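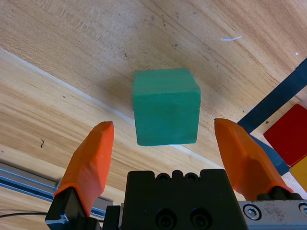 Green cube between the fingers of the gripper, Honkanen bench, Room 203.

Open Day at the Mokmont Center for Applied Automation
Gallery and notes on the day

Each August the Mokmont Center for Applied Automation opens its teaching and research rooms to the public for one afternoon. This page records the most recent open day, with notes on the demonstrations. It is intended for those who attended, for schools planning a visit, and for the companies and residents who have supported the Center since it moved to the Prorside campus.

Doors opened at 2 p.m. Attendance reached 300, the limit set for the building, and the front desk kept a waiting list for part of the afternoon. The Center thanks those who waited for their patience.

Room 203: The Honkanen Bench

The Honkanen bench is the Center's main teaching station for small-object handling. It takes its name from the workshop that supplied the first arm and table, and the name has stayed with the station through several rebuilds. Students in the introductory course spend most of their first term here.

The task shown to visitors was the one set for those students: pick up a colored wooden block, lift it clear of the table, and place it at a chosen spot. Blocks of this kind are used throughout the course. They are simple in shape and easy to tell apart by color, and a dropped block does no harm to the equipment or to the person standing next to it. The paint on the older blocks is worn from handling. The Center does not replace them on that account, as a system trained only on clean blocks often does poorly with scuffed ones.

The gripper carries two orange fingers with sloping, faceted faces. Several visitors asked why the fingers are not simply flat plates. Finger shape is a regular subject of student projects, and the set fitted to a gripper may change from one term to the next. Staff at the bench explained that a narrow tip can reach between objects standing close together, while a broad face gives a steadier hold on a single large object. The choice depends on the work.

Operators demonstrated the task first by direct control and then under a learned program. In direct control, a person guides the arm through each movement and the system keeps a record of the camera view and the position of the joints. The learned program is built from many such records. The bench library now holds nearly 2,000 of them, most made by students during regular class hours. Failed attempts are kept as well and marked as such.

Visitors were invited to take the controls for a short turn. The most common difficulty was judging height. A block seen from close behind the fingers can look nearer to the table than it is, and new operators tend to let go too soon. Practice helps, and so does watching the shadow on the tabletop.

Main Hall: Sorting and Packing

The main hall was given over to a conveyor line on loan to the Center under its teaching agreement with Loltasden, a packaging firm with a plant near Prorside. The line sorts small cartons by size and passes them to a packing table. Loltasden technicians ran it at reduced speed so that visitors could follow each step, and stopped it at intervals for questions.

Many of the questions concerned jobs. The technicians spoke about their own training and about the work that a line of this type still leaves to people: clearing jams, checking damaged stock, setting up for a new carton size. The Center has since placed a short reading list on this subject at the front desk, and copies may be requested by mail.

Lower Workshop: Making the Parts

The lower workshop showed how brackets, mounts and gripper fingers are drawn, printed and fitted. A table by the door held parts that had cracked or worn out in use, with a card beside each one giving the likely cause. Children were permitted to handle these freely, and the table was busy until closing.

Workshop staff also gave a talk on fasteners, which had been planned as a brief item and ran well past its time. Loose screws remain the most frequent fault reported by student teams. The checklist given out at the talk asks teams to inspect the finger mounts and rail fittings before each session, and to write the result in the bench log — including when nothing is found.

Remarks

Naima Zaki, head of public programs, opened the day in the main hall. She asked visitors to look closely at the slow demonstrations as well as the fast ones. "A block lifted a few inches off a table is a modest sight," she said. "Our students work for weeks to be able to do it well, and I hope you will ask them how."

She also thanked the second-year students who ran the benches. Their names appear on the board outside the main hall, where they will remain until the end of the fall term.

Notes for Future Visitors

Groups of ten or more should write to the front desk before coming. School groups are received in term time only and must be accompanied by a teacher in each room.

Room 203 is reached by the stairs or by the elevator beside the main hall. The lower workshop has a step at its entrance — a ramp is kept at the door and staff will put it in place on request.

Loose sleeves and long scarves should be tucked in near the benches. Food and drinks are not allowed in any room where equipment is running. Bags may be left at the front desk.

Photography is welcome in all rooms unless a sign states otherwise. Visitors are asked to turn off the flash near the benches, as sudden light can disturb the cameras that the robots depend on.

Use of Pictures

The picture on this page may be used by schools and local newspapers without charge, with credit to the Mokmont Center for Applied Automation. Requests for a larger copy, or for use in a book or advertisement, should be sent to the public programs office.

The next open day will be announced on the Center's home page and on the notice board at the Prorside gate.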